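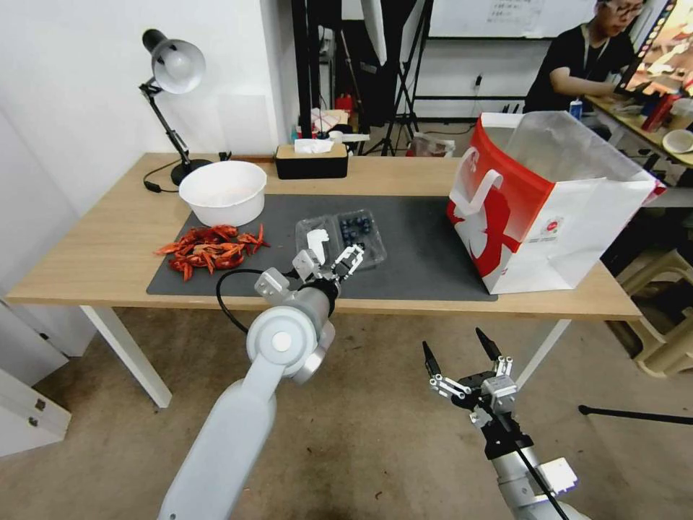
Heidelbeeren, Chilischoten, Papiertüte: der zweiarmige Aufbau am Arbeitstisch.

Sorent vermietet jetzt Roboterarme für die Küchenvorbereitung

Der Automatisierungsanbieter Sorent nimmt ab sofort Bestellungen für ein Mietpaket an, das er »Deltbridge« nennt. Es besteht aus zwei Armen mit Greifern, einer Steuerung und einem Wartungsvertrag. Die Monatsmiete liegt bei 2.000 Euro, die Mindestlaufzeit bei 9 Monaten. Gedacht ist das Angebot für kleine Lebensmittelbetriebe, Feinkostläden und Lieferküchen, die Ware umpacken und Bestellungen zusammenstellen.

Das Unternehmen verspricht eine Einrichtung ohne Programmierkenntnisse. Ein Mitarbeiter führt die Arme einige Male durch den gewünschten Ablauf, danach soll das System die Aufgabe selbstständig erledigen. Wie oft »einige Male« ist, steht in den Unterlagen nicht. Auf Nachfrage hieß es, das hänge von der Aufgabe ab.

Skepsis ist angebracht. Ein durchsichtiger Kunststoffbehälter mit Beeren ist für Greifer keine Kleinigkeit: Der Deckel gibt nach, das Material spiegelt, und wer zu fest zudrückt, hat Saft auf der Matte. Getrocknete Chilischoten sind auf andere Weise unangenehm, weil sie leicht brechen und keine der anderen gleicht. Gerade solche Ware nennt Sorent aber in der Broschüre als typischen Einsatzfall. Eine Angabe zur Bruchquote sucht man dort vergeblich.

Genannt wird immerhin ein Tempo. Nearly-Echtzeit, wie es in der Werbung in schönstem Denglisch heißt, bedeutet laut Datenblatt nahezu 60 Griffe pro Stunde - also einen Griff pro Minute oder etwas weniger. Eine geübte Kraft an der Packstation dürfte darüber kaum nervös werden. Sorent hält dagegen, die Arme bräuchten keine Pause und könnten nachts arbeiten. Ob sie das unbeaufsichtigt dürfen, lässt der Mietvertrag offen. Dort ist nur von »angemessener Anwesenheit geschulten Personals« die Rede.

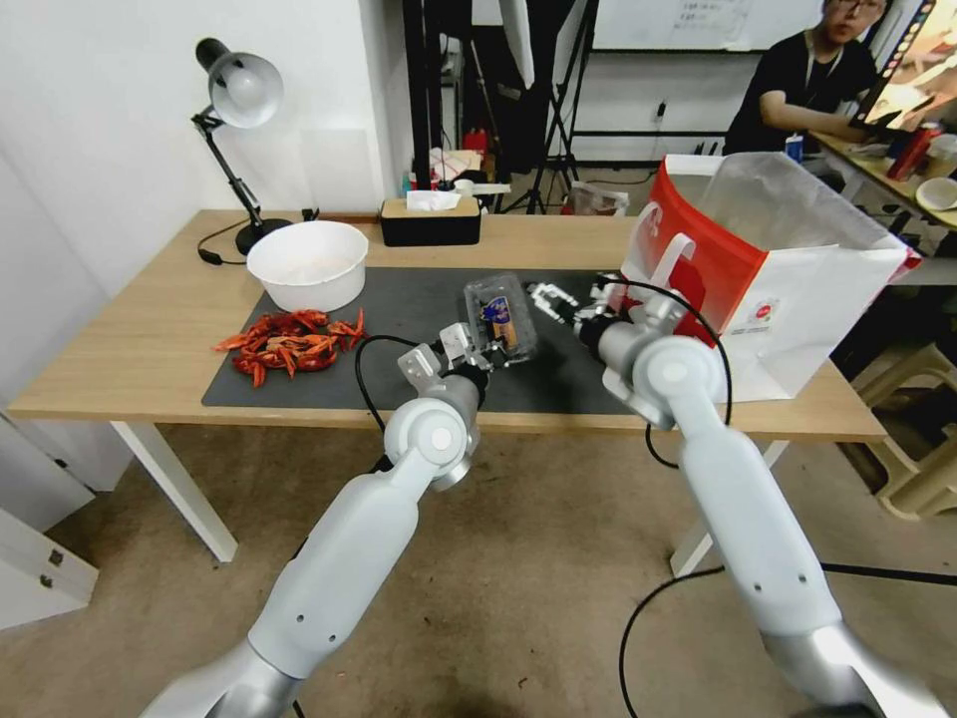

Auch beim Zubehör lohnt ein genauer Blick. Die Greiferfinger gelten als Verschleißteile und sind von der Wartung ausgenommen. Ersatz gibt es nur über den Vertriebspartner Kanaan, der für den deutschsprachigen Raum zuständig ist und bisher keine Preisliste veröffentlicht hat. Für den direkten Kontakt mit unverpackten Lebensmitteln ist laut Datenblatt zudem ein eigener Fingersatz nötig, der erst später lieferbar sein soll. Bis dahin bleibt es offiziell bei verpackter Ware, was die Chilischoten im Prospekt etwas voreilig erscheinen lässt.

Der Konkurrent Ometti bietet seit dem Frühjahr ein ähnliches Paket mit nur einem Arm an, billiger und mit monatlicher Kündigung. Dafür kann es keine Behälter öffnen und muss sich Tüten hinstellen lassen. Sorent verweist auf den zweiten Arm als entscheidenden Vorteil: Der eine hält, der andere übernimmt oder hilft nach. Plausibel klingt das. Belegt ist es bislang nur durch eigene Vorführungen, unabhängige Messungen aus einem laufenden Betrieb liegen nicht vor.

Nach Angaben des Anbieters sollen 3 Pilotkunden das Paket im Juli in Betrieb nehmen. Namen will Sorent noch nicht nennen. Interessenten können vorab einen Probetag buchen, bei dem eigene Ware mitgebracht werden darf. Die Kosten dafür werden bei Vertragsabschluss verrechnet, sonst nicht erstattet.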